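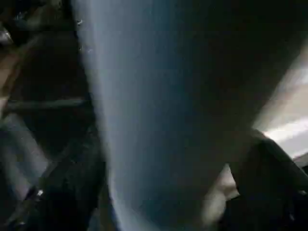
Blue-gray, very close up

Campos Dance > The School > About Us

August 23, 2025
By Ludger Hagedorn

Hi, and welcome! I'm Ludger, I run the Campos School of Ballroom and Social Dance, and if you've ever been dragged past our door on Leltamo Street by somebody who "just wants to look," you've probably already seen me waving at you through the glass. I wave at everybody. Some of them come in.

The school opened in 1949, upstairs from a shoe store, with one phonograph and a waltz class that was mostly couples getting ready for weddings. I wasn't there for that part (I'm old, but not that old!). I came in as a student with two left feet and a borrowed pair of shoes, stuck around to help with the beginner class, and ended up with the keys. My first lesson was a foxtrot. I stepped on my partner the whole way down the room and apologized the whole way back, and I still signed up for the next one.

We moved into the old Venex building when the stairs at the first place got to be too much for our longtime dancers. Now we have 4000 square feet, all on the ground floor, split into 2 studios. The big one has the sprung floor, and I will talk about that floor for as long as you let me. It's maple, it gives a little when you land, and your knees will know the difference by the end of your first evening. The small studio is where we do private lessons and the practice hour, and it has the better speakers, which the tango people have figured out and won't share.

What do we teach? Waltz, foxtrot, rumba, cha-cha, East Coast swing, and tango for those who like a bit of drama. We have 90 students this season, from middle schoolers to great-grandparents, and you don't need to bring a partner. We rotate partners in every group class. If you'd like to stay with the person you came with, tell me at the door and we'll leave you be.

Wear whatever you can move in. Leather soles are great, socks are fine for a first try, and running shoes grip too much for turns. Please leave the heels with metal tips at home (see above, the floor, my feelings about it). There's water in the hall and a rack for coats, plus a shelf of loaner shoes in most sizes.

Every February we hold our winter social, and it's my favorite night of the year. It isn't a competition and there are no numbers on anybody's back. We push the chairs to the walls, put on the old records along with the new stuff, and people bring way too much food. Last time a group drove over from Catar just for the swing set and stayed until we were stacking chairs around them. You're invited even if you've only had one lesson, or none yet and you just like music and pie.

New beginner classes start every six weeks. If you're nervous, come by and watch one first. You can sit on the bench by the window, no charge, and I promise not to pull you onto the floor unless your foot starts tapping. Then all bets are off!

See you on Leltamo Street,
Ludger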